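Kotia Planner
Two-arm motion planning and task scripting
By Maxine Ngata | Jan 31, 2018
14 shares

Kotia is planning software for workcells where two arms share one table. It reads the wrist and head cameras, keeps one model of the scene, and sends both arms a timed path. If one arm has to wait for the other, the planner slows it down early - it does not stop it hard at the last moment.

Bags are the usual test. A paper bag bends, leans and changes shape while a gripper is inside it, so Kotia treats the opening as a region that moves and updates it on every camera cycle.
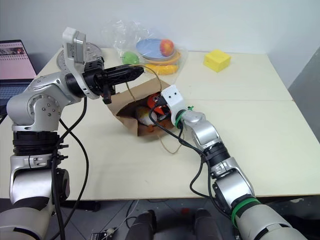

Tolentino wrote that the old release lost track of the opening whenever a wrist blocked the head camera, and asked if version 5 still does that. It does not. Version 5 holds the last good estimate and fills in from the wrist views until the head camera is clear again.

Tasks are written as short scripts. Each step names an arm, a target and a limit on force. Steps for the left and right arm can be tied together, so that one keeps hold while the other reaches. Clear film is still hard for the depth module, and we suggest setting a wider margin near it.

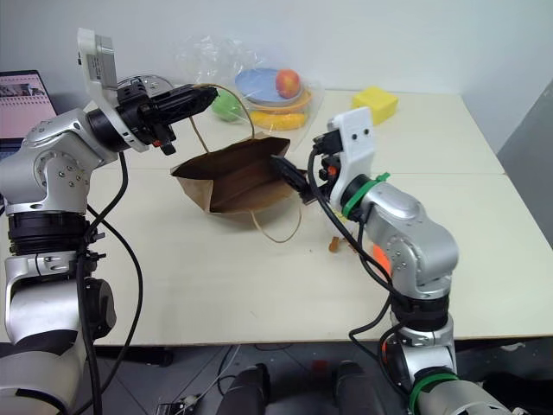 The margin is set per object class in the Maltalora editor, which comes with every license. Changes load without a restart. Logs are kept for 7 days by default and can be replayed at half speed next to the planned path.

A license covers two arms and one controller. The Sultby driver pack is sold separately.

Last updated: Jan 31
2 comments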